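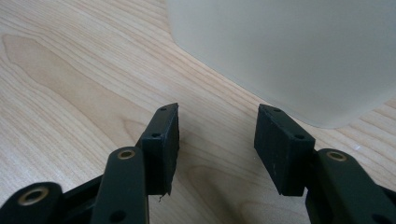 My mother kept her table under a plastic cloth for all the years I lived at home, and I was perhaps eleven before I saw the wood under it. I think this is why I now have a table with no cloth at all. It is a pale table, the colour of weak honey, and the grain has fine lines which go slanting across it, with one big pointed figure like the arch of a church window. The milky white container that stands on it is the one I use for rice, and I want to write a little about both, because two readers asked me after my last post how I take care of bare wood in a kitchen where people really cook.

First, the table. We bought it second-hand in Stokau in February, from a couple who were moving to a smaller flat. They asked 120 and we paid 90, and my husband carried it up the stairs with our neighbour while I held the doors and gave advice which was not needed. It had a grey ring from a flower pot and many small marks from a fork, all at one end, where I suppose a child used to sit.

I did not know how to repair such things. I asked Anong Kaewmanee, who has the frame shop on our street, and she told me to sand it by hand, always along the grain, never across, and to stop before I was satisfied. I did not understand the last part until I had made a shallow place near the corner by rubbing too long at one mark. You cannot see it, but if you put a pea there it will roll to the middle of it. The ring went away almost completely. The fork marks I left.

After the sanding I used an oil from Drernau, the matt one. I had wanted the shiny one at first, but in the shop they had a sample board of each and the shiny one looked wet. The instructions said to wait 14 hours between the coats. I waited one night and most of the next day, and we ate dinner on the sofa, with the plates on our knees. Three thin coats were enough. The tin is still half full and lives under the sink.

Now the daily care, which is very little. I wipe it with a cloth that is well squeezed out, and then once more with a dry one. Hot pans go on a cork mat. If somebody spills coffee or beetroot juice, we wipe it immediately and do not discuss it. I put new oil on when drops of water stop standing up on the surface, and until now this has been two times.

What I had to learn about was containers. Anything with a flat bottom that comes from the sink a little damp can leave a mark if it stays until the morning. My old rice tin from Fadeck did exactly this, and it also had a rusty edge, so it left an orange line as well as a pale one. That was a sad morning. I sanded again, only the one place, and oiled it, and for some weeks the place was lighter than the rest. Now I must search for it.

So I changed to a frosted container. I like that I can see a shadow of how much rice there is without opening it, and it does not shout at me from the table like the red tin did. I dry the bottom before I put it down. My friend Jintana Bunnag thinks the rice should be in the cupboard in any case, away from light, and she is probably right, but the cupboard is full of her jam.

I have not put a label on it. I tried labels once, on everything, and they came off in the steam and I found them on my sleeves.

One more question was about the chairs, if they match. They do not. Two are from Gumede and are darker than the table, one is from my husband's office, and the fourth is a stool which we bring from the bathroom when there are guests. I would like to sand the two dark ones in the summer, on the balcony, if the neighbours below can accept the dust. I will ask them first this time.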